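Why does co-training on other people's robot data help my policy at all?

Posted in Learning from Demonstration, last active in October

Hi all, long-time reader, first time posting something longer than two lines. I'm working on tabletop pick and place with a two-armed humanoid (four fingers and a thumb on each hand, head camera only) and I've got a result I can't explain to my advisor.

The short version. I collected teleop demos of one task: pick up a named small object and put it down at the left end of the table. Cloth on the table, random household stuff spread over it, same stuff every time but moved around between demos. I trained a policy on 34 demos and it did badly. Then I trained the same network on those 34 plus a big mixed pile of episodes from the Surnora set, which is other tables, other rooms, other objects, and mostly grippers instead of hands. I filtered it down to 1,688 episodes that had language labels. Same number of gradient steps, same everything else.

Out of 20 rollouts each, my demos alone got 5 successes and the mix got 12. I ran the mix twice with different seeds because I didn't believe it, and the second one also came out at 12.

What bugs me is that hardly any of the Surnora stuff has fingers in it! The actions don't even mean the same thing. I map everything to a wrist pose plus one open/close number, and on my side the open/close number gets expanded to all the finger joints through a fixed table. So the network never sees a real finger command from the mix. How can that make my hand better at grabbing a little toy?

Things I've already tried: more augmentation on my own demos (color jitter, random crops), which got me to 7. Longer training, no change. Freezing the vision encoder, worse. I also looked at the failures from the 34-only policy and most of them are the hand going to the wrong place, or going to the right place and closing too early. A few were the charger cable getting hooked on a fingertip and everything being dragged along, and I count those as failures too.

Is this a known thing, or do I have a bug in my eval? Happy to post configs.

— sockfeet_lab

Kastriot Lazarević

Known thing, and I don't think you have a bug. I spent most of a year on pretty much this question with the Ekton arms, and your own failure notes already have most of the answer in them.

You say the 34-only policy mostly goes to the wrong place. Okay, so that's a seeing problem, and fingers don't come into it. With so few demos of one table, the network can get its loss very low by memorizing shortcuts: the cloth looks like this, the curtain post is there, so the hand goes over here. It has no reason to learn "find the object in the sentence". Once you mix in a pile of other rooms, the shortcut stops paying off, and it has to tie the words to the pixels. Your action mapping is the reason this carries over. Wrist pose means nearly the same thing on both robots, so the reaching part is shared, and the hand part gets learned from your demos.

Two tests I'd run before showing anybody:

First, split your score. Score "wrist ended up within reach of the right object" separately from "object ended up where it should". My bet is that the mix helps the first one a lot and the second one only through the first. When we did it, grasp success given a good reach hardly moved.

Second, shuffle the language labels on the Surnora episodes and retrain. If the gain mostly goes away, it was the grounding. If it stays, then you're getting general visual robustness and the words aren't doing much. Either one is a perfectly good result to write up, but they're different papers, so find out which one you have!

One more thing, about your sampling ratio. You didn't mention it. If you just concatenated the two sets, your own demos are a tiny slice of each batch and the hand barely gets trained. We used half and half. Going to mostly outside data made our closing timing sloppy, and it looked a lot like your "closes too early" failures. I'd sweep that before touching the architecture.

And 20 rollouts is small. 5 against 12 is probably real, but 7 against 12 I wouldn't bet lunch on. Write down the object layouts and use the same ones for every policy — that alone will take out a lot of the noise.

teuber_user_mike

we had the same thing with a Teuber arm and it was the camera exposure. check your exposure

plumtree

I mostly agree with Kastriot but I'd push back on the closing part a little. A single open/close number is fine for a block. For a soft little toy or a bottle lying on its side, though, a fixed table from one number to all the finger joints decides the grasp shape for you, and no amount of outside data will fix that. We hit this in the Seletow project. What helped was keeping the shared wrist head for everything and adding a second small head for finger joints that only gets a loss on our own demos. The outside episodes are just masked out there. It took an afternoon to write and most of the dropped-object failures went away. I don't have clean numbers because we changed the thumb offset in the same week (yes, I know).

Also, cables. Either take the cable off the table for your main result or put it in every single layout. We had one in half of them and I still can't tell you what our average means.

sockfeet_lab

Thanks, both of these are super useful. I did just concatenate, so that's embarrassing. Starting the half and half run tonight, and the shuffled labels one after it. Mike, exposure is locked, but thanks for the idea. The cable stays, in all layouts from now on. Adding a picture of one of them so you can see how crowded it gets up there. 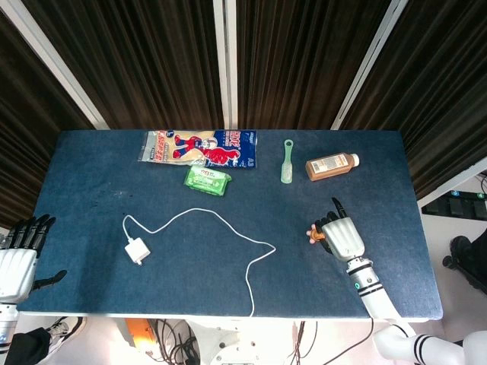

One of the table layouts, right hand on the toy, charger cable across the middle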